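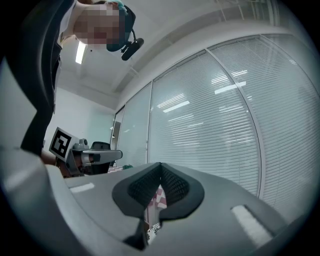

Thu 26 November

Encampment outreach survey, intake database. Cleaning pass before the shelter waitlist match.

Export from the Stellimar intake forms loaded without errors this time. 1846 rows, one per contact, not per person. Anyone using this file for a headcount should stop and read the April entry first. The same person can be logged by the day team, the night team and the clinic van under different spellings, and the form doesn't force an ID lookup.

Ran the duplicate matcher on first name, birth year and cross street. Results are worse than in April. Two causes so far:

1. Cross street is free text again. The dropdown was removed when the form moved over to the Fetureck tablets. "Tóth lot", "lot behind Tóth" and "Toth parking" are all one site. The accent comes through as two junk characters on the older tablets, so the matcher treats it as a fourth site. Fixed with a lookup table, saved next to the script.

2. Birth year is blank on most night contacts. Staff skip it when people are in their tents and don't want to talk. Made the field optional in the matcher and raised the threshold on the other two. This gives more pairs to check by hand but fewer false merges. A false merge can drop someone off the waitlist, so I'd take the extra checking.

Hand-checked the first batch of pairs. Took around 3 hours. Most were true duplicates. The unclear ones are marked HOLD and stay separate until outreach can confirm.

"Length of time outside" still isn't usable. Some staff enter months since last housed, others enter months at the current site. After a sweep the second number goes back to zero and the first doesn't, so averages by site mean nothing. I left the column in and renamed it time_unverified. Do not chart it. The form needs two questions.

Notes field: found full names and one phone number in text that was supposed to be anonymous. Moved to the restricted folder and blanked in the working copy. The redaction script misses names in lower case. Patched, needs a rerun on the older exports.

Musix site (the old music store doorway) shows no contacts for the last 10 days. Could be that people moved, could be that the route changed — ask the day team before marking it closed.

To do:
rerun redaction on April file
send HOLD list to outreach
ask for the dropdown back
check whether clinic van rows carry a time stamp, three of them sort before the form existed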